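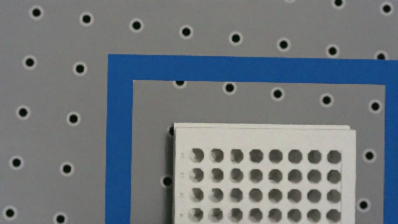
What does the Stovska plate-mover subscription get you? The scheduler, the simulator and an email from Rizvi whenever your license is about to lapse.

Home | Posts | Replies | Media

Thaddeus Nakamura
January

2/ I gave it 100 simulated plate moves overnight. It reported 213 warnings. Thorough.

3/ Most were about the taped square. The software would like me to confirm it is a square - every time.
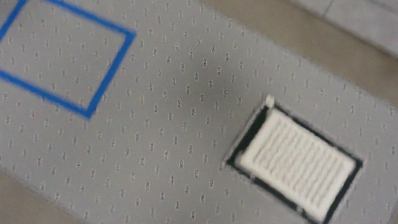

4/ Support suggested turning on "quiet mode," a paid add-on. Hằng Vũ in our lab found the same setting in a config file in almost 30 seconds.

5/ Still renewing. Clinimell's version wanted 39 clicks to name a plate.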